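旧台式机拆机清灰的一些土办法

每年入冬前我都会把家里那台老台式机放倒一次。它在书桌底下站了大半年，吸进去的东西足够织一条围巾：猫毛、饼干渣，还有一种灰蓝色的絮状物，来源我至今没有查清，毕竟家里没有任何人承认拥有灰蓝色的衣服。

后面写的是我这些年攒下来的做法，大部分是吃了亏才学会的，有几条是从楼下修电脑的师傅那里偷看来的。适合品牌机，就是那种侧板一掀就开、里面塑料卡扣比螺丝还多的办公室退役机。自己配的水冷灯光主机请绕道，那种机器的主人通常也不愿意让别人碰。

先说台面

别在地毯上拆。我知道地毯软，我也知道跪着舒服。但螺丝掉进长毛地毯之后，您会在第二年七月光脚踩到它。

餐桌可以，前提是家里吃饭的人脾气好。我在餐桌上拆过两回，第二回之后就搬去了阳台的工作台。台面要结实、要平，机箱放倒以后四周还得留出放零件的地方。台面带槽的话，小螺丝会往槽里滚，所以旁边一定放个托盘，什么托盘都行。我用的是装饺子的那只，现在它已经不装饺子了。

光线比工具重要。顶灯会把您自己的脑袋影子正好投在要看的地方，这一点灯具厂商从来不提。弄一盏能弯脖子的台灯，从侧面打进去，灰在哪里一目了然，有时候清楚得让人有点羞愧。

断电这件事

关机，拔电源线，再按住开机键几秒钟，把剩下的那点电放掉。显示器的线、网线、那根不知道接着什么的线，统统拔掉。拔之前用手机拍一张背面，别相信自己的记忆。我曾经非常自信地把显示器插回了主板的接口，然后花了一个晚上研究为什么独立显卡“坏了”。

身上的静电找块没刷漆的金属摸一下，机箱架子就很好。冬天穿毛衣的朋友请把毛衣脱了再来，好看归好看，噼啪作响的时候就不那么好看了。

还有一条单独写：电源那个铁盒子不要拆。从外面吹吹就行。里面的电容不管您拔没拔线，照样可以给您上一课。

放倒，开盖

机箱侧着放，能打开的那一面朝上。老品牌机大多有拨杆或者拉手，找到了一掀就开；找不到就翻说明书，说明书也找不到的话，绕着机箱摸一圈，摸到会动的东西先别使劲，看看它往哪边走。

塑料卡扣都有方向。彩色的那些，蓝的绿的，一般就是厂家告诉您“这里可以不用工具”。用螺丝刀去撬它们的人，我见过一个，就是我。断掉的那只卡扣后来用扎带代替，效果不错，就是每次开箱都要剪一根。 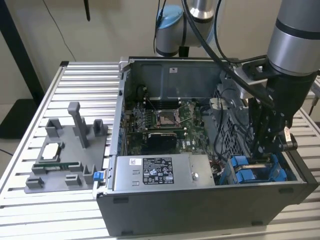 硬盘架我习惯先动。带塑料托架的硬盘最省事，先把后面的数据线和电源线拔下来，捏住托架两边往外抽，抽的时候平着走，别歪。线要捏着插头拔，不要揪着线拔，这句话我说给孩子听过很多遍，也说给自己听过很多遍。抽出来的硬盘平放在软布上，别摞着，更别拿来垫台灯。

如果有两块以上的硬盘，拿铅笔在美纹纸上写个“上”“下”，贴在托架上。不要写在“随便哪张便签”上再放在旁边。便签会飞，猫会叼，您会发现自己手里有两块长得一模一样的盘和一张写着“牛奶、葱”的纸。

清灰

顺序是从上往下，从里往外，先干刷后吹。

刷子用软毛的。旧的化妆刷极好，前提是确认它真的旧了，而且是物主亲口确认。油漆刷太硬，牙刷凑合，会掉毛的都不要。

吹灰我用手捏的气吹，橡胶的，像一颗不太新鲜的梨。压缩空气罐也行，罐子要立着用，倒过来会喷出冰冷的液体，第一次看到的人往往以为自己发明了什么。每次喷短短一下就停。家用吸尘器别伸进去，它在机箱里转一圈攒下的静电不少，而且有能力吸走一枚您以后会非常想念的跳线帽。

吹风扇的时候拿一根手指或者一根筷子把扇叶顶住，别让它跟着疯转。我知道转起来的声音很过瘾，轴承不这么觉得。

显卡如果不打算换，可以留在原位刷。要拿下来的话，插槽尾巴上有个小卡子，先按开再往上提。没按卡子就硬提的，会听见一声轻轻的“咔”，然后整个人安静下来。

内存条同理，两头（有的只有一头）的卡子先掰开。金手指脏了用干净的白橡皮轻轻擦，擦完把橡皮屑扫掉。装回去要对准缺口，按到底，听见响声才算数。一半的“电脑点不亮”都出在这一步，另一半是忘了插电源线。

处理器能不动就不动。散热膏真的干成了饼，那就得换，旧的用无纺布蘸一点高纯度酒精擦净，新的挤一粒米大小在中间，压上去它自己会摊开。插座边上那根压杆抬起来的时候，处理器和底下的触点都怕碰，袖口撸上去，头发长的扎起来，咖啡端到另一个房间。散热器没装回去之前绝对不要通电试机，“就试一秒”也不行。

理线

清完灰别急着盖板。趁里面露着，把线理一理。

我的要求很低：不挡风扇，不压在盖板底下，不绷着。扎带别勒太紧，尾巴剪平，不然下次伸手进去会被划一道。魔术贴更好，可以反复拆。我买过一卷叫 Kemilow 的，14 块钱，到现在没用完，估计能传给下一代。

富余的线折一折，塞到硬盘架旁边的空处就行。网上那些走线走得像刺绣一样的机箱，看看就好。我们这是一台用来记账和看菜谱的机器，盖上板子以后谁也不会去检查。

盖板之前

我在工作台旁边的墙上贴了一张单子，抄在这里：

硬盘的两根线都插了没有
内存按到底没有
风扇的线有没有碰着扇叶
处理器散热器装牢没有，它的风扇插头插了没有
托盘里还剩几颗螺丝

最后一条最要命。剩一颗，说明漏了一个地方；剩得比拆下来的还多，说明您去年就漏过了。我目前的存货是 4 颗，机器一直没有意见，我也就不主动提起。

接上显示器、键盘、电源，先不盖板开一次机，手别伸进去，看风扇转不转，听有没有刮线的声音。没问题再关机断电盖板。省掉这一步的人，板子一定要拆第二回。

要不要送出去修

看情况。去年冬天我嫌麻烦，问了一家叫 Floltell 的店，清灰加换散热膏报价倒也公道，但师傅看了一眼机器，很诚恳地建议我买台新的，屋里正好有一台，2399 元，连袋子都给我准备好了。我抱着旧机器回家，花了 20 分钟刷干净，它又踏踏实实干了一年。

不过机箱里有烧焦味、电容鼓包、一开机就跳闸的，别逞强，送修。液体泼进去的也一样，尤其是甜的。

读者 Tegan Hollis 来信问，能不能把侧板一直敞着，省得每年拆。可以是可以，她家不养猫的话。我家试过一个星期，猫认为那是一张带地暖的床。

下一回写键盘，据说翻过来拍一拍就能拍出一顿早饭。手里有待清的键盘请先留着别洗，特别是别放进洗碗机，我还有几句话要说。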